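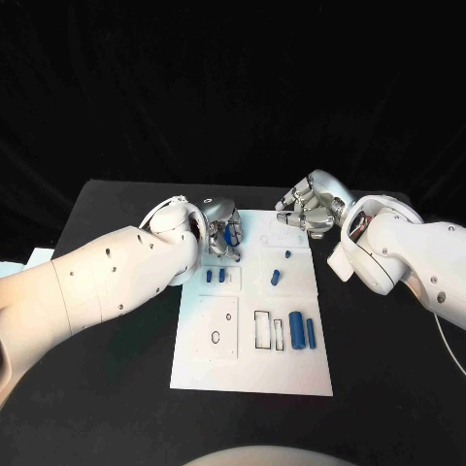

사진 1. 검은 탁자 위의 흰색 판과 양쪽의 로봇 팔

비교정치제도 강의 노트
6강. 비상사태 선포와 의회의 사후 통제
담당: Fadime Ekinci

6.1 지난 강의와의 연결

5강에서는 위임입법의 한계를 다루었다. 비상권한은 위임입법과 마찬가지로 행정부에 규범 제정권을 넘기는 형식을 취하지만, 위임의 근거가 개별 법률의 조항이 아니라 선포 행위 자체에 있는 경우가 많다. 따라서 통제의 초점도 위임 범위의 명확성에서 선포 요건, 존속 기간, 종료 절차로 옮겨 간다. 이번 강의는 이 가운데 존속 기간과 종료 절차를 주로 본다. 선포 요건에 대한 사법심사는 8강에서 별도로 다룬다.

6.2 용어

선포: 권한 있는 기관이 비상사태의 존재를 공식적으로 확인하는 행위. 사실 확인의 성격과 법률효과 발생의 성격을 함께 가진다.
승인: 의회가 선포의 효력을 유지시키는 의결. 사전 승인과 사후 승인으로 나뉜다.
연장: 최초 기간이 끝나기 전에 존속 기간을 새로 정하는 행위. 기간 만료 후의 재선포와 구별한다.
해제: 기간 만료 전에 효력을 종료시키는 행위. 행정부의 직권 해제와 의회의 요구에 의한 해제가 있다.
조치: 선포에 근거하여 발령되는 개별 명령. 야간 통행 제한, 집회 금지, 특정 시설의 출입 통제 등이 해당한다.

선포와 조치를 구별하지 않은 답안이 매 학기 나온다. 선포가 유효하더라도 개별 조치는 비례원칙 위반으로 무효가 될 수 있다. 반대로 선포가 효력을 잃은 경우 그에 근거한 조치가 당연히 소급하여 무효가 되는지는 법제마다 다르다.

6.3 통제 방식의 유형

(가) 자동실효형
정해진 기한 안에 의회의 승인이 없으면 선포는 별도의 의결 없이 효력을 잃는다. 의회의 부작위가 종료의 효과를 낳으므로 의사 정족수 미달이나 회기 종료가 행정부에 불리하게 작용한다. 행정부는 의회를 소집할 유인을 갖는다.

(나) 해제요구형
선포는 의회의 승인 없이도 존속하며, 의회가 적극적으로 해제를 요구해야 종료된다. 대한민국 헌법 제77조 제5항은 국회가 재적의원 과반수의 찬성으로 계엄의 해제를 요구한 때에는 대통령이 이를 해제하여야 한다고 규정한다. 이 유형에서는 의원의 집결 가능성이 통제의 실효성을 좌우한다. 의원의 이동과 회의장 접근이 보장되는지를 함께 검토해야 한다.

(다) 보고형
행정부는 선포 사실과 조치 내역을 의회에 보고할 의무만 진다. 법적 종료 수단은 행정부에 있고, 의회의 수단은 예산 심의나 불신임 등 일반적인 것에 그친다. 보고 서식이 정해져 있지 않으면 조치의 건수와 대상이 누락되기 쉽다.

세 유형은 순수한 형태로 나타나는 일이 드물다. 최초 기간에는 (다)를, 연장 이후에는 (가)를 적용하는 혼합형이 흔하다. 과제 2에서는 각자 고른 법제가 어느 단계에서 어느 유형에 해당하는지 표로 정리한다.

6.4 사례: 하브데일(Havdale) 주의 연료세 사태

연료세와 버스 요금의 동시 인상에 반대하는 집회가 10월 초 주도에서 시작되어 항구 도시 코스테(Coste)로 확산되었다. 주 집행부는 코스테와 인접 지역에 비상사태를 선포하고 야간 통행 제한과 집회 사전허가제를 시행하였다. 최초 존속 기간은 15일이었다. 주 비상조치법은 위의 혼합형에 속하며, 최초 기간에는 보고만으로 족하고 연장에는 주의회의 승인이 필요하다.

주 내무국의 보고서에 따르면 최초 기간 중 통행 제한 위반으로 적발된 사람은 1,367명이고, 이 가운데 183명이 구금되었다. 지역 일간지 플라니스(Flanis)는 구금자 중 정당 지역조직 간부가 포함되어 있다고 보도하였으나 보고서에는 직업이나 소속의 구분이 없다. 보고서의 항목은 위반 유형, 적발 장소, 처분 결과로 한정되어 있다.

연장안은 기간 만료 직전에 주의회에 제출되었다. 쟁점은 다음과 같이 정리된다.

첫째, 정족수. 의사규칙상 의결에는 재적 과반수의 출석이 필요하다. 야당은 출석을 거부하였고, 연장안은 찬성 27표로 가결이 선포되었다. 서면으로 출석 의사를 밝힌 의원을 출석으로 계산할 수 있는지가 다투어졌다.
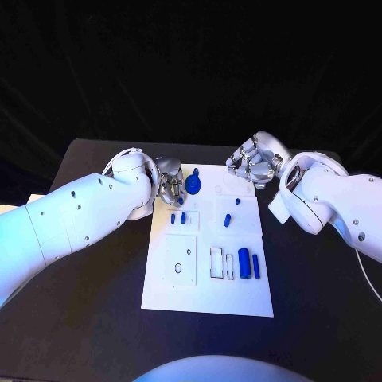 사진 2. 흰색 판 위에서 마주 향한 두 로봇 팔

둘째, 제출 시점. 비상조치법은 연장안을 "기간 만료 전에" 제출하도록 할 뿐 심의에 필요한 최소 시간을 정하지 않는다. 제출 당일 저녁에 표결이 이루어졌으며 상임위원회 심사는 생략되었다. 야당은 심의권 침해를 주장하였다. 집행부는 법문상 제한이 없다고 답하였다.

셋째, 지역 범위. 최초 선포는 코스테와 인접 지역에 한정되었으나 연장안은 주 전역을 대상으로 하였다. 연장이 기간만을 늘리는 행위라면 지역의 확대는 새로운 선포에 해당하고, 이 경우 존속 기간의 기산점도 달라진다. 6.2의 정의에 비추어 판단할 것.

넷째, 사업자에 대한 조치. 브라스테크(Brasteck)가 운영하는 부두의 출입이 통제되었고, 회사는 하역 중단에 따른 손실의 보상을 청구하였다. 비상조치법에는 수용과 사용에 관한 보상 규정이 있으나 출입 통제에 관한 규정은 없다. 손실보상의 유추 적용 문제는 행정구제법 과목의 범위이므로 이 강의에서는 쟁점의 존재만 확인한다.

6.5 국제규범과의 관계

시민적 및 정치적 권리에 관한 국제규약 제4조는 국민의 생존을 위협하는 공공의 비상사태가 공식으로 선포된 경우에 한하여, 사태의 긴급성에 의해 엄격히 요구되는 한도에서 규약상 의무의 이행정지를 허용한다. 이행정지 조치를 취한 당사국은 국제연합 사무총장을 통하여 다른 당사국에 이를 통지하여야 한다. 생명권, 고문 금지, 사상·양심·종교의 자유 등 제4조 제2항에 열거된 조항은 이행정지의 대상이 되지 않는다.

집회의 자유(제21조)와 이동의 자유(제12조)는 위 열거에 포함되지 않는다. 다만 두 조항은 자체적으로 제한 사유를 두고 있으므로, 이행정지 없이도 제한이 가능한 범위와 이행정지가 있어야만 가능한 범위를 나누어 검토한다. 통지 의무의 주체는 당사국이다. 하브데일과 같이 하위 단위가 선포한 경우에도 국제법상 책임은 국가에 귀속된다.

6.6 측정의 문제

비상권한의 강도를 국가 간에 비교할 때 선포 횟수를 지표로 쓰는 연구가 많다. 이 지표에는 다음의 난점이 있다.

연장과 재선포의 구분이 법제마다 달라 같은 사태가 한 건으로도 여러 건으로도 기록된다.
선포 없이 일반 경찰법에 근거하여 유사한 조치를 시행한 경우가 누락된다.
지역 단위 선포와 전국 단위 선포에 같은 가중치가 부여된다.

대안으로는 조치별 존속 일수와 적용 인구를 곱한 값이 있다. 계산에는 조치의 시작일과 종료일이 모두 필요한데, 종료일은 관보에 실리지 않는 경우가 있어 결측이 많다. 결측을 선포의 만료일로 대체할 때에는 그 사실을 주석에 밝힌다.

6.7 과제

과제 1. 하브데일 사례의 첫째 쟁점과 셋째 쟁점 중 하나를 골라 연장 승인의 효력을 논한다. 결론이 최초 기간에 구금된 사람의 지위에 영향을 미치는지도 포함한다.
과제 2. 두 개의 법제를 골라 최초 기간, 승인 기관, 의결 정족수, 연장 횟수의 제한, 해제 절차를 표로 비교한다. 조문 번호를 반드시 기재한다.

과제는 7강 시작 전까지 제출한다. 언론 보도를 인용할 때에는 정부 발표를 옮긴 부분과 자체 취재 부분을 구분하여 표시한다. 7강에서는 선거 일정과 비상사태가 겹치는 경우를 다루며, 선거 연기 권한의 소재에 관한 읽기 자료를 미리 읽어 올 것.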